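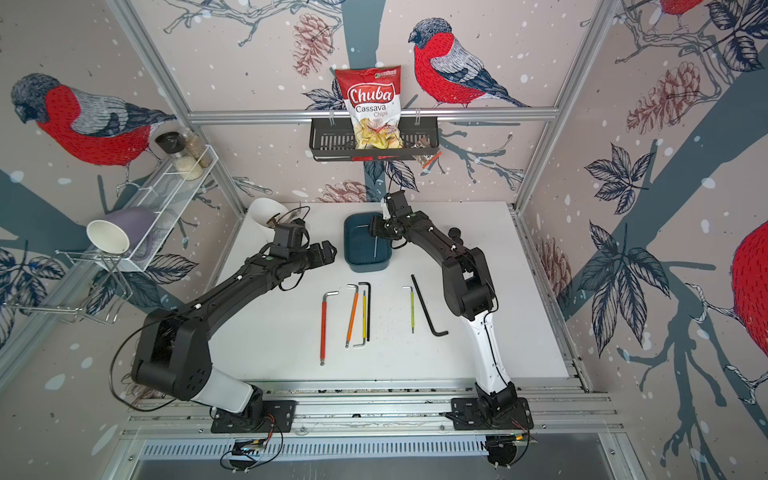
Birsen Ateş Thanked for Her Years with Dobre Home Nursing

Friends, former patients and a good many grown children of former patients filled the downstairs lounge at Dobre Home Nursing one afternoon in October to say thank you to Birsen Ateş, R.N., who is stepping back from full-time visits after more years on the road than she cares to add up.

Ateş began as the only night nurse the agency had, and she went on to build its family respite program, which gives people caring for a sick husband, wife or parent a few hours to sleep, shop or simply sit in the yard. Last year the program made 1,583 visits to 63 households, and 1,052 of those visits were in the evening or overnight, the hours families ask for most.

"Birsen would call me from somebody's driveway to tell me how the soup had come out," said Müzeyyen Tuncer, director of nursing, who worked beside her for much of that time. "She knew who took sugar in their coffee, and she knew whose daughter was flying in – and she wrote all of it down for the next nurse, bless her."

The afternoon ran well past its planned close at 5 p.m., there being plenty of cake left and plenty of people still waiting for a hug. Ateş was given a quilt stitched by families from the program, with a square for each of the towns she covered.

She will stay on part time to train new respite nurses. Families who would like to ask about evening visits are welcome to call the Dobre office or stop by the front desk.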